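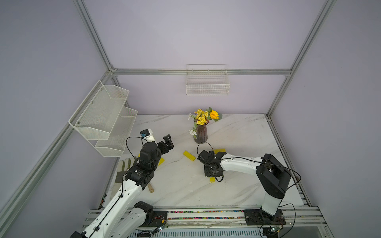 Zistida ribbed vase – our review

Reviews > Home & Garden > Vases

I bought this tall, slender vase in March from the Meinecke shop in Hanwood, and I've grown ever so fond of it. The ribbing is lovely, and the colour wanders between brown and mauve depending on the light.

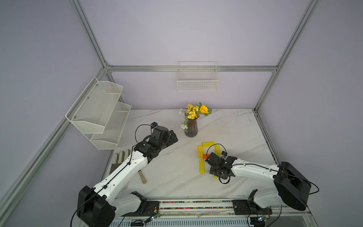
It holds artificial flowers nicely, too, and mine has been keeping company with the yellow building blocks on the marble-patterned top, where the two look very cheerful together.

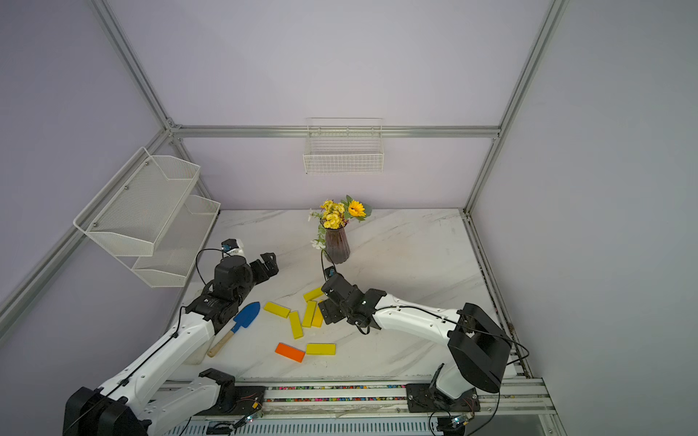

Sunflower bouquet, with blocks and the blue trowel

My one grumble is the narrow shape – I'd think twice about a top-heavy bunch if you have cats or grandchildren.

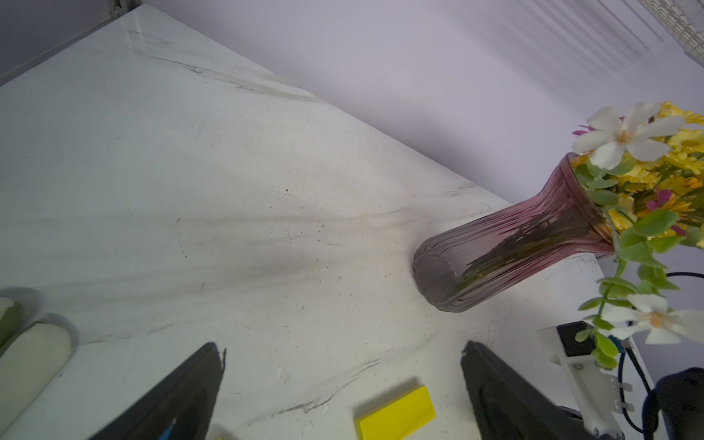 Still, I'd happily buy another for the landing, and my sister wants one as well. 4 stars from me!

Tagged: vases, faux flowers
100 shares | 4 comments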